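From the Back Room: The Big November Sort-Out

Well, I finally did it. After two newsletters of promising you all I would get the back room at Howells into some kind of order, I put on my oldest sweatshirt, made a pot of coffee and started at 10 in the morning with the long shelf. I did not finish until it was dark out, and I still have a stack of stuff in the hallway that I step over every time I go to the bathroom. But it's mostly done!

If you're new to the newsletter, the back room is where everything goes when it comes off the truck from Jollville and also where everything goes when I can't think of where else to put it. You can guess which kind of stuff was winning. I found wrapping paper from two Christmases ago. I found the good scissors (I had already bought new good scissors). I found a bag of wool I swore up and down I had mailed to my sister, and I owe her an apology and probably lunch.

My plan was to take everything off one shelf, wipe the shelf, and put back only what belonged there. It's a fine plan if you have somewhere to put things in the meantime, and I didn't, so by lunchtime the worktable had disappeared under jars and ribbon and you couldn't open the closet door. Tudur Prothero came by to pick up his order and stood in the doorway for a minute and said, "Should I come back?" He ended up staying an hour and a half and taking the top shelf, which I can't reach without the step stool anyway. Thank you, Tudur. There's a jar of the plum jam with your name on it, and I mean that, I wrote it on the lid.

The shelf bins are from Treko and they cost me $65 for the set. I went back and forth on that, believe me. I used shoeboxes for years and there's nothing wrong with a shoebox until you stack something heavy on it and the whole pile leans. So far I like the bins a lot. The lids snap down hard, so if you have sore hands like me you might want to leave them off the ones you use every day. I did that with the tape and the labels and I'm much happier.

One more thing about labels: write them bigger than you think you need to. I did the first batch in my nice small handwriting and then had to walk right up to the shelf and squint. Second batch is all block capitals in fat marker and I can read those from the door.
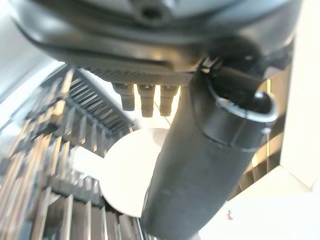
What's Going Out the Door

I've got a pile to give away and I'd love for it to go to somebody who reads this. There's a stack of brown mailing envelopes, the padded kind, plus a lot of tissue paper that's a little creased but perfectly clean. There's also a Clanosex label maker, which works fine as long as you feed the tape in slowly (if you rush it, it jams, and then you have to take the back off and pick at it with tweezers, ask me how I know). The tape is extra and I only have the one roll left.

The bag of mixed buttons is spoken for, sorry. I put it up in the front window for one afternoon and it was gone.

Come by any time after 4 if you want a look. Use the side door, the front one is sticking again with the damp and you have to give it a good shove with your hip.

What's Left to Do

The hallway stack, mostly. And the drawer under the worktable, which I opened, looked into and closed again. It's all string in there, string and dead batteries and keys to I don't know what. If anybody lost a small key at Howells in the last few years, it might be in that drawer, so send me a note and tell me what it looks like.

I'm also still hunting for order number 166, which I know I packed and which is not on the outgoing shelf. If you came by last month and went home with a box that isn't yours, please call me! I won't be mad, I'd just like to get it to the person who paid for it.

Next time I'll have the list of winter hours, and my notes on the two kinds of packing tape I've been trying out. The cheap one is losing.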